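# Why Things Have Color

Color begins with light. Light from the sun or from a lamp travels in straight lines until it reaches something. Then it can do one of three things. It can bounce off, it can pass through, or it can be soaked up. Scientists have a name for each of these:

- **Reflect** means bounce off.
- **Transmit** means pass through.
- **Absorb** means soak up.

Most objects do some of each, and the mixture decides what color you see.

## White light is a mixture

Sunlight looks white or slightly yellow, but it contains all the colors of the rainbow. You can separate them with a prism, a solid piece of glass shaped like a wedge. When light enters the glass it bends. Violet light bends the most and red light bends the least, so the colors leave the prism spread out in a band. The band is called a **spectrum**.

Raindrops do the same job in the sky. Each drop bends the light as it enters, reflects it off the back of the drop, and bends it again as it leaves. To see a rainbow you must stand with the sun behind you and the rain in front of you.

Light moves as a wave. The distance from the top of one wave to the top of the next is called the **wavelength**. Red light has the longest wavelength that people can see, and violet has the shortest. All of these wavelengths are very small. Over 3,000 waves of blue light would fit side by side across a fingernail.

## Solid things

A ripe tomato absorbs most of the blue and green light that falls on it. It reflects most of the red light. The red light reaches your eye, and you say that the tomato is red.

A sheet of white paper reflects nearly all the colors equally. A piece of coal absorbs nearly all of them. Light that is absorbed does not disappear. Its energy turns into heat, and a black car seat left in the sun becomes hotter than a white one.

If you take the tomato into a room lit only by pure blue light, it will look almost black. There is no red light in the room for it to reflect.

## Your eyes

At the back of each eye is a thin layer called the **retina**. It holds two main kinds of cells for seeing. **Rods** work in dim light and do not tell colors apart. **Cones** work in brighter light and do.

Most people have three types of cones. One type responds most strongly to long wavelengths, one to middle wavelengths, and one to short wavelengths. The brain compares the signals from all three and works out a color. Yellow light, for example, sets off the long and middle cones together.

Some people have cones that work differently, or have only two types. This is called color blindness, although most color-blind people do see some colors. They may find it hard to tell certain reds from certain greens.

At night there is too little light for the cones to work well. Go outside after dark, away from street lamps, and look at a flower bed. The shapes are still there, but the colors have mostly turned to gray.

## Mixing light and mixing paint

Mixing light and mixing paint give different results.

When you mix light, you add colors together. Red light and green light shining on the same spot make yellow. Red, green, and blue light together make white. A television screen uses this method. Look at one through a strong magnifying glass and you will find tiny red, green, and blue parts.

When you mix paint, each paint absorbs part of the light. The more paints you mix, the more light is absorbed, and the darker the result. Yellow paint mixed with blue paint usually makes green, because green is the main color that neither paint absorbs completely. Printers use cyan (a greenish blue), magenta (a purplish red), yellow, and black ink.

## Clear and colored liquids

A liquid that lets light through without scattering it is called **transparent**. Plain water is transparent and has almost no color in a glass. A colored liquid contains a substance that absorbs some wavelengths and transmits the others. If a liquid absorbs most of the red and orange light, the light that reaches you looks blue.
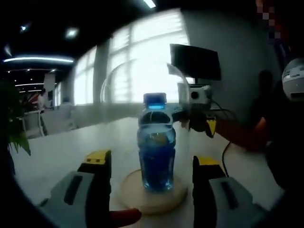 *Blue liquid in a clear plastic bottle.*

The depth of the liquid matters too. Light that travels a long way through a colored liquid loses more of the absorbed colors. Tea looks pale in a spoon and dark in a pot for this reason.

Milk is different. It contains many tiny drops of fat and bits of protein, and these scatter light in every direction. You cannot see through it. A material like this is called **opaque**.

## Test it: one drop at a time

You need water, food coloring, three clear glasses that are the same size, a spoon, and a sheet of white paper.

1. Fill each glass halfway with water.
2. Add one drop of coloring to the first glass, two to the second, and four to the third. Stir each one and rinse the spoon in between.
3. Stand the glasses in front of the white paper and compare them from the side.
4. Look straight down into each glass with the paper underneath. Write down whether the color seems stronger or weaker than it did from the side.
5. Pour half of the third glass away and look down again.

Do not drink the water afterward. Food coloring can stain clothes and countertops, so work on an old tray.

## Words to know

**Absorb:** to soak up light.

**Cone:** a cell in the eye that helps you see color.

**Opaque:** not letting you see through.

**Retina:** the layer at the back of the eye that senses light.

**Scatter:** to send light off in many directions.

**Spectrum:** the band of colors in light.

**Wavelength:** the distance from the top of one wave to the top of the next.

*Text by Pendo Kaijage*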